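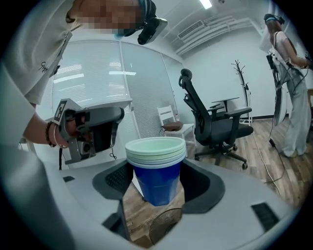

Dark beaded bracelet and a thin bangle, worn on the same wrist.

Week 6 handout: first dates, second dates, and the text in between

Hi all. These are my notes from the evening class, typed up for those of you who had to leave at the break and for Gerardo, who wrote his on a napkin and left it under the chair. They follow the order I talked in, so they wander a bit.

We started with the question from last time: how soon do you text after a first date? I asked everyone to write down an answer before anyone spoke. We got everything from "in the cab" to "never, they should text me." My own view is that if you had a nice time, you say so that night or the next morning, and you say it in one plain sentence. "I had fun, I'd like to see you again" does the job. Please stop running drafts past four friends. By the time the fourth friend has added a joke, it doesn't sound like you anymore.

Then we got onto mixed signals, and this is where the talk got loud (in a good way!). Adel El Idrissi told us about a woman he met at Kitska, the dumpling place by the bus station. They talked until closing, she hugged him twice, and then she took 6 days to answer a message about the weekend. Half the room said she wasn't interested. The other half said she was busy. I said we can't know, and that's the annoying part. What Adel can know is what he wants. He wanted someone who answers, so I'd call that useful information about the match, whatever her reasons were.

Write this one down: slow replies and short replies are different things. Some people are slow because they save up a long, warm answer. Some are quick and give you "lol" every time. Look at whether the conversation goes anywhere. Does the other person ask you anything? Do they ever bring up a plan first?

My story about the message of 429 words, since a few of you asked to have it in writing. I sent it years ago, after two dates, to a man who had canceled dinner. It had paragraphs. It quoted a song. His answer was "ok, sorry." I still go a bit hot when I think of it. If you feel a long one coming on, write it in your notes app, have something to eat, and read it again before you send anything.

Where to go on a second date. I like places where you can leave after an hour or stay for three. The market on Tagle Street is good for that, and so is the mini golf at Lulier if you don't mind losing. Movies are fine – just go somewhere afterward so you get to talk. Gerardo Panganiban stood up for cooking at home, and I take his point that it's cheap and cozy, but for a second date I'd still pick somewhere with other people in it. Save the lasagna for date five.

Homework

Send one clear, friendly message this week to someone you'd like to see. It can be a date or a friend. Keep it under 30 words.

Write down one thing you look for in a reply, and where you think you picked that up.

Read the chapter on saying no kindly. We'll practice in pairs on Sat 18 June, and yes, you can swap partners if you came with your roommate again.

Bring a pen. The room is 126, same as always, with the door that sticks.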